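Section 4. Your first loops

Welcome to the fun part! By now the Lilterora practice pad is flat in its tray and you have picked a slit to work on. Loops look fiddly, but a fine green thread on a pink surface is a lovely thing to work with – every curve shows up.

1. Cut 58 cm of thread from the Grirkitz spool (refill no. 436). Longer pieces tangle, so save those for Section 6.

2. Pass the thread through both sides of the slit and pull until a short tail is left.

3. Bring the long end up and away from the slit in a wide arch. Be generous! A big, lazy loop is much easier to wrap than a tight one.

4. Let the rest of the thread lie to one side, clear of the slit.

Note: Small bends in the thread are fine at this stage. They usually pull out when you tighten.

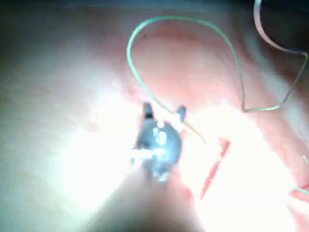

Fig. 4-2. Wide loop of pale green thread, with the short tail near the red slit.

5. Wrap the long end twice around the closed jaws, then open them and take hold of the short tail.

6. Draw the two ends apart slowly, keeping your pull level with the surface, until the knot sits flat beside the slit.

7. Add a second throw in the opposite direction, and a third if you like the look of it (Noémi Kovács, who wrote the Potham exercises, always does).

Caution: Never grip the middle of the thread with full force. It frays, and a frayed thread can snap as the knot closes.

Caution: Lilterora pads and thread are for practice only. Do not use them on people or animals.

For spare pads, ask for part 737. Repeat steps 2 to 7 along the slit, leaving even gaps, before moving on to Section 5.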